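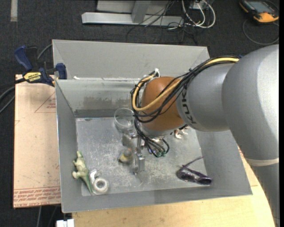
How do you choose a hand for a robot?

Your hand can pick up a grape, a sock or a hammer without much thought. A robot arm needs help with that. At its end it has a tool called a gripper, and engineers can try different ones to find out which works best.

Why use a bin of odd things?

Rawan Sleiman and Anas Ghanem test grippers at a workshop called Tasico. They like to use things that are nothing like each other. A clear cup is hard for a camera because you can see the metal through it. Sunglasses have thin arms that stick out. A roll of tape has a hole in the middle, and a toy bird has a round head with no flat sides to hold.

Fingers or suction?

A gripper with fingers squeezes an object from two sides. It is good at narrow shapes, but it needs room to get its fingers around them. A suction gripper pulls air through a soft cup and sticks to whatever it touches. It likes smooth, flat things – a box, say – and has trouble with fuzzy or bumpy ones.

What makes a test fair?

Both grippers get the same objects, the same bin and the same arm. Each gripper gets 10 tries at every object. A try counts only if the object is lifted and held for six seconds. On Thursday the finger gripper they call Dera scored 76 good lifts out of 100.

Try it yourself

Put a few small toys in a box. Pick them up with kitchen tongs, then with two pencils. Give each tool the same number of tries and write down your scores.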